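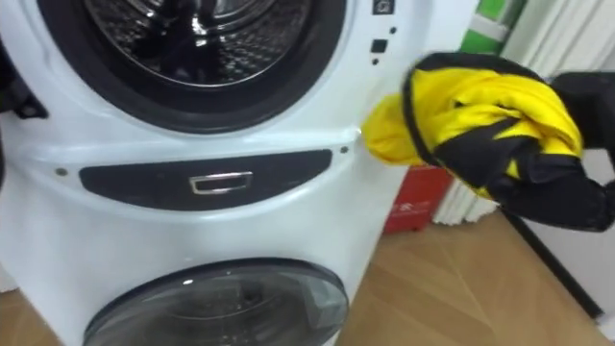 共同工房Mundowで洗濯ロボット「Kavix」の製作が進む 10月の公開に向け扉の開閉を練習中

共同工房Mundowの会員グループが、家庭用の洗濯機を扱うロボット「Kavix」の製作を続けている。2019年3月8日、工房の奥の一角で作業の様子が会員向けに公開された。布を持って洗濯機の前まで運ぶ動作と、丸い扉を開けておく動作の二つが、現在の主な課題になっている。

製作を取りまとめているのはVirgil Pîrvuさん。昨年の秋に工房の掲示板で参加者を募り、5人で始めた。平日の夜に集まることが多く、休みの日は朝から作業台を使う。機械の組み立て、配線、制御用のソフトウェアを分担しているが、人手が足りない日は担当に関係なく手を動かしている。

洗濯を題材に選んだ理由について、Pîrvuさんは作業公開の冒頭で、家の中の仕事のうち工房で繰り返し試せるものを探した結果だと説明した。食器洗いも候補に挙がったが、水回りの工事が必要になるため見送られた。洗濯機なら水をつながなくても、扉の開け閉めと衣類の出し入れまでは練習できる。

練習に使っている洗濯機は白い前開きの機種で、上と下にそれぞれドラムがある。上の扉は大きく、下の扉は床に近い。同じ機械で高さの違う二つの口を試せることから、置き場所を取るのを承知で導入を決めた。搬入の際は通路の棚を二つ外し、元に戻すのに半日かかったという。

手の部分には指が複数あり、布をつかむときは指を巻きつけるように曲げる。布は形が決まっておらず、同じ場所をつかんでも垂れ方が毎回変わる。グループは当初、白いタオルで練習していたが、洗濯機の本体と色が近く、カメラの映像から布の輪郭を取り出しにくかった。その後は黄色い布を使うことが増えた。縁に黒い部分がある布は向きを見分けやすく、記録を後から見直すときにも役立っているという。

動作の制御には、会員が書いたソフトウェア「Jugah」を使う。人が手本の動きを付け、関節の角度とカメラの映像を一緒に記録し、後で再生や修正ができるようにしたものだ。1回の練習は10分を上限とし、その後は必ず電源を落として指の付け根とケーブルを点検する。点検の結果は紙の記録帳に書き込み、作業台の横につるしてある。以前は表計算ファイルに入力していたが、手袋をしたままでは打ちにくく、紙に戻した。

扉の開閉では、指をどこに掛けるかが問題になっている。洗濯機の扉は丸く、縁が曲面になっているため、まっすぐ引くと指が滑る。グループは下の縁に指を掛け、手のほかの部分を横の縁に当てる方法を中心に試している。開けた後も扉が戻らないように支え続ける必要があり、その間に腕がどの位置にあればドラムの口をふさがないか、角度を少しずつ変えて調べている。

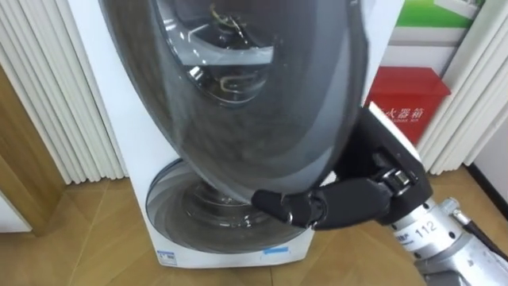 片腕で扉を押さえている間に、もう片方の腕が布を入れられるのか、という質問が見学していた会員から出た。Pîrvuさんは、両腕を同時に使う練習はまだ始めていないと答えた。当面は片方ずつ動きを固め、扉を支える動作が安定してから組み合わせるという。別の会員からは、扉にひもを付けて引けば簡単に済むのではないかという意見もあった。これに対しては、洗濯機の側に手を加えないことを最初の取り決めにしていると説明があった。家庭にある機械をそのまま使えなければ、作る意味が薄れるとの考えからだ。

取り決めはほかにもある。腕が動いている間は床に貼ったテープの内側に入らない。非常停止ボタンは必ず一人が手元に持ち、操作と兼任しない。消火器箱の前に物を置かない。いずれも工房の利用規則に沿ったもので、作業公開の日も開始前に読み上げられた。

電源まわりでは、工房の隣の区画で木工をしているHurkaの協力を得た。集じん機と同じ系統から電気を取ると、集じん機が動き出したときに制御用の計算機が再起動することがあった。Hurkaが使用時間を夕方までに変更し、Kavixのグループは夜に作業するようにしたところ、再起動は起きていない。配線を分ける工事も検討中で、工房の運営側が見積もりを取っている。

費用は参加者の積み立てと、会員からの寄付で賄っている。これまでの支出では交換用のケーブルと指先の保護材が目立つ。布に指を押し当てる動作を繰り返すと保護材の表面がすれ、布への掛かり方が変わってしまうためだ。グループは保護材を2種類に絞り、同じ条件で比べた結果を次の会員向け報告に載せる予定だ。

今後は、下の扉の練習に移る。床に近い位置では腕を大きく下げなければならず、手首のケーブルが床に触れるおそれがある。ケーブルの通し方を変える案と、腕を取り付ける台の高さを変える案が出ており、どちらにするかは決まっていない。台を変える場合は、上の扉で記録した動きの多くを取り直すことになる。

公開の最後に、Pîrvuさんは10月の工房公開日に一般の見学者の前で動かす計画を示した。布を1枚持ち、扉の開いた洗濯機に入れるところまでを予定している。扉を開ける動作を含めるかどうかは、夏までの練習の進み具合を見て判断する。見学の定員は40人で、申し込みの受け付け方法は決まり次第、工房の掲示板とウェブページで知らせる。

グループは引き続き参加者を募集している。ロボットの経験は問わないが、工房の安全講習を受けていることが条件になる。縫い物のできる人も探しており、手にかぶせる布のカバーの型紙作りを頼みたいとしている。不要になったタオルやシャツの提供も受け付けている。ボタンやファスナーの付いたものは、工房入口の別の箱に入れる。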